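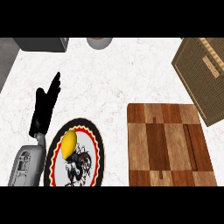
White marble countertop with faint pinkish-brown veining.

Search this site Go
Print this page | E-mail this page
April
By Helju Grīnberga

Section 2: Sealing the Counter with the Poken Kit

If you followed Section 1 you have a clean, bare counter and a kitchen that smells a little of soap. Good! Put the kettle on somewhere else in the house, because you won't want it steaming away next to fresh sealer. I have sealed my own counter more times than it needed, and my sister's over in Huerta once (very badly, we redid it), so most of what follows comes from getting it wrong first.

The Poken kit is the one in the flat box. It comes with the bottle, the applicator pad, a pair of gloves that fit nobody I know, and a folded sheet of directions in very small print. This section takes the place of that sheet for polished marble. If your stone is honed, go slower on steps 6 and 7 and read the note at the end before you open anything.

Before you start

You will need:
- the Poken bottle and pad
- 2 clean cotton cloths, old T-shirts are great
- a spray bottle of plain water
- painter's tape
- your own gloves, if you have some you like

CAUTION: Open a window and keep it open until you're completely finished. Turn off the stove, and the pilot light too if you have an older gas one. I know it's a nuisance. Do it anyway.

CAUTION: Keep the cat out. And small children, obviously, but mine at least will listen when I tell them the counter is off limits.

The water test

1. Pick a spot that gets real use. Next to the sink is good, or wherever you chop. The back corner under the cabinets will always pass and it won't tell you a thing.

2. Drip a spoonful of water on the stone and leave it alone while you wash up a few dishes.

3. Wipe it off and look at the stone from low down, with the light coming across it. If there's a dark patch where the water sat, the marble is drinking and you should seal it. If it looks the same as everywhere else, you can stop right here and put the box back in the closet until next year.

Note: The dark patch will go away by itself. Let it dry fully before you carry on. Overnight is what I do, since I'm usually testing after supper.

Putting on the first coat

4. Tape off the edge of the sink, the stove trim, and the bottom of the wall if it's painted. Press the tape down with your thumbnail. If you have a Furero steel sink like mine, be extra fussy with this part, as dried sealer leaves a cloudy smear on the brushed finish and it took me a whole evening with a sponge to get it off.

5. Shake the bottle, then pour a puddle no bigger than your palm straight onto the stone. Don't pour it on the pad. The pad soaks up half of it and you'll run out by the time you get to the corner.

6. Spread the puddle out in overlapping circles until that whole area looks evenly wet. Work in sections you can reach without leaning. I go left to right, and I'm right-handed, so I'm always backing away from the wet part (lefties, flip that).

7. Watch the surface. The sealer should stay wet for the time printed on the back of your bottle. They've changed the formula at least once, so please go by your own bottle and not by mine. Where it dries early, dab on a bit more.

8. Wipe off everything that's left with the first cloth. Everything! Then go over it again with the second cloth, which should still be dry, until your hand glides.

CAUTION: Sealer that dries on top of the stone turns into a sticky haze. If you feel drag under the cloth, wet the pad with a little fresh sealer, rub that spot to loosen it, and wipe right away. Water won't shift it, and scraping will only make you sorry.

Second coat

9. Wait for the first coat to settle, again going by the bottle, then repeat steps 5 to 8. Two coats is plenty for ordinary kitchen marble. My neighbor swears by more and I've never been able to see any difference between her counter and mine.

10. Pull the tape up slowly, back over itself, while you still remember it's there.

11. Leave the counter alone for 12 hours. No fruit bowl, no mail, no leaning on it with a cup of coffee. I start in the late afternoon so most of the wait happens while I'm asleep.

12. Repeat the water test from steps 1 to 3 in the same spot. The water should sit up in a bead. If it flattens out a little around the edges, that's fine too.

Note on honed stone: A matte surface hides the haze until the sun comes in sideways, and then there it is, every swirl. Do a patch behind the toaster first and look at it the next morning. The Ondavach slabs that a lot of us around here got put in are honed on the top and polished on the front edge, so check both if you have one of those.

Note on what sealing does: It slows down oil, wine, coffee and that sort of thing, so you get time to grab a cloth. It does nothing about lemon juice or vinegar, which eat at the polish and leave a dull mark whether you sealed or not. Those marks are covered in Section 4, along with the rust ring from the bottom of the shaving cream can.

Storing the leftovers: Cap the bottle tightly and keep it upright, away from the furnace. Spread the used cloths out flat outdoors to dry before they go in the trash, and please don't ball them up in a bucket. The pad is only good for one session. Write the month on the bottle with a marker so you know how old it is when you find it again.

Next: Section 3, Everyday Cleaning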